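Mar 19, 2024

Went to the Cameck open day so you don't have to. Thread.

Parking was $3 if you had coins. I did not have coins. Kidus Zeleke, who'd talked me into this, also did not have coins. Strong start for two people come to look at the future.

Sign-in was on paper. They gave me visitor sticker number 671 and it fell off before I got to the urn.

First up, a talk from a bloke at Wudico on "the flexible workplace". 60 slides in 30 minutes. I can tell you the colour of every arrow and nothing about where they were pointing.

Then the palletizing cell at the Birkus stand, which was fenced off and having a lie-down. A laminated card said BACK SOON. The card looked like it had seen some things.

So we ended up at Tekle Seyoum's bench down the back, where an arm was shoving kids' blocks about on a board. No fingers to speak of, just the one rod. It pokes things. I have colleagues with a similar approach.
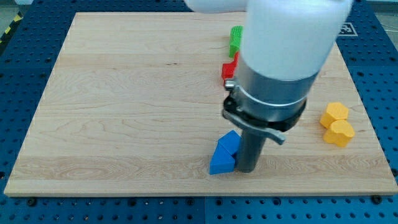
Tekle reckons pushing is harder than picking up. Once you've grabbed a thing it goes where you go. Push it a bit off centre and it spins away on you, and then you have to work out where it went and have another crack.

Kidus asked him when it would be doing our jobs. Tekle asked what our jobs were. We told him. He said September, and I'm fairly sure he was kidding.

Admasu had the sausage sizzle. Fully manual, long queue, ran out of onions.

Would go again. Bringing coins.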